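Valtunari Countertop Dish Rack, Black Wire, Single Row

Home / Kitchen / Sink and Drying / Dish Racks

Item group: drying racks, plate type
Finish: black
Plate positions: 14
Supplied: assembled
Tools required: none
Availability: in stock, ships within 6 working days

Overview

The Valtunari single-row rack is an open wire rack for plates. It holds 14 plates on edge in one row and has no cup rail, no cutlery basket and no upper tier. It is meant for kitchens where most of the washing up is plates and where cups and pans dry somewhere else.

The frame is a plain rectangle. The tines are bent from continuous wire in a zigzag, so each plate leans against a pair of uprights instead of dropping between two straight pegs. A zigzag row accepts square and round plates without adjustment. Square plates should be placed with one straight side down. A square plate set on its corner will stand, but it takes up the space of two and can roll sideways when its neighbor is lifted out.

The rack is sold without a tray. See Accessories for the matching drip tray and mat.

Construction

Frame: steel wire, welded at all joints
Coating: black powder coat, matte
Tines: zigzag, upright, one row running the length of the rack
Feet: four, clear silicone, replaceable
Maximum load: 8 kg, evenly distributed
Stacking: do not stack racks under load

The coating is applied after welding, so the joints are covered along with the straight runs. Thin spots can occur on the inside of the tightest bends. Each rack is checked for these before packing, and any rack with bare metal showing on arrival will be replaced.

Plate compatibility

Dinner plates, round, flat rim: yes
Dinner plates, round, deep well: yes, use every second position
Square plates with rounded corners: yes
Square plates with sharp corners: yes, straight side down
Side plates and saucers: yes, with the small plate insert
Pasta bowls: limited, see note
Mugs, glasses, pans: no

Note on pasta bowls: a bowl deeper than its tine spacing will lean forward onto the next one. Leave two positions free in front of each bowl. For a household that mainly uses bowls, the Fokico two-row rack is the better choice, as its tines are set farther apart and slope backward.

Heavy stoneware is within the load limit, but load it from the center toward the ends. Loading one end first can lift the opposite feet when the rack is standing on a wet, smooth surface.

Setting up

1. Remove the card sleeve and the two paper ties from the frame. Keep the bag of spare feet.

2. Press each foot firmly onto its corner. Feet sometimes loosen in transit. A missing foot will let the frame rock and can mark a painted or laminate counter.

3. Choose a level place with clearance above the tines for the tallest plate plus a hand. Under wall cabinets, check that the plate can be lifted straight up and out without tilting.

4. Place the rack so the row can be reached from the side you work from. Most people who wash on the left of the sink will want it on the right, and the other way around. The frame is symmetrical, so no parts need to be swapped.

5. Load plates with the decorated face turned the same way. Faces and backs alternate badly: two foot rings facing each other can touch and hold water between them. Lower each plate in from above and let it settle between the tines before letting go.

A square chrysanthemum plate goes in on edge with the rest of the table still to load, including a round teal-blue plate with a deeper blue-green well. The tines stay visible along the row, which helps when judging the spacing for the next plate.

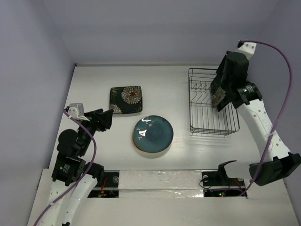
6. Unload from one end. Pulling a plate from the middle of a full row is possible, but the plates on either side should be steadied with the free hand.

Glazed and decorated plates

Powder coat is softer than glaze and will not scratch it in normal use. Unglazed foot rings are another matter. Rough stoneware will wear the coating at the contact points over time, first as a dull patch and later as exposed steel. Turning the rack end for end every month or so spreads the wear.

Plates with painted decoration over the glaze should not be left leaning face to face. Gold and platinum rims should not touch the wire at all, and we do not recommend this rack for them. The Zarei coated rack has a thick vinyl sleeve on each tine and was made for that kind of tableware.

Reactive and dark glazes show water spots more than white ones do. This is a matter of mineral content in the tap water and is unaffected by the rack. Wiping the plate before it goes in is the only reliable remedy.

Care

Wipe the frame with warm water and dish soap. A bottle brush reaches the inside of the bends. Rinse and leave to dry upside down.

Do not use steel wool, scouring powder or chlorine bleach. Limescale on the lower wires can be removed with diluted white vinegar, left on for a few minutes and rinsed off. The rack can go in the dishwasher if the feet are taken off first. Repeated dishwasher cycles will dull the finish.

Chips in the coating should be touched up before rust starts. A small bottle of black touch-up paint is listed under spare parts.

Accessories and spare parts

Skekine drip tray, flat, with spout: fits under the frame, spout can face any of the four sides
Skekine absorbent mat, gray: machine washable, do not tumble dry
Small plate insert: clips to the tine row, narrows 6 positions for saucers
Silicone feet, clear, set of four
Touch-up paint, black, small bottle

The drip tray raises the plates slightly. Check cabinet clearance again if you add it later. With the absorbent mat, lift the rack and let the mat dry out between uses.

Product notes

The current version was drawn by Estíbaliz Valcárcel and replaced the straight-peg rack in April. The outer dimensions are unchanged, so older trays still fit. The earlier rack had 18 positions at a closer spacing, and plates with a raised rim did not seat properly in it. The small plate insert is for the current version only and will not clip to straight pegs.

Feet from the earlier rack are interchangeable with the current ones.

Questions on fit

If you are unsure whether your plates will stand in the rack, measure the full height of one plate lying flat, from the table to the top of the rim, and send us the figure with the plate's width. Valentyna Stasiv handles fit inquiries and replies by email. A side-on photo of the rim helps with unusual shapes - scalloped, oval or strongly upturned.

Returns

Unused racks can be returned within 14 days in the original sleeve. Used racks are accepted only for faults in welding or coating. Wear at the contact points from unglazed foot rings is not treated as a fault. Return shipping is paid by the buyer unless the item arrived damaged or incorrect.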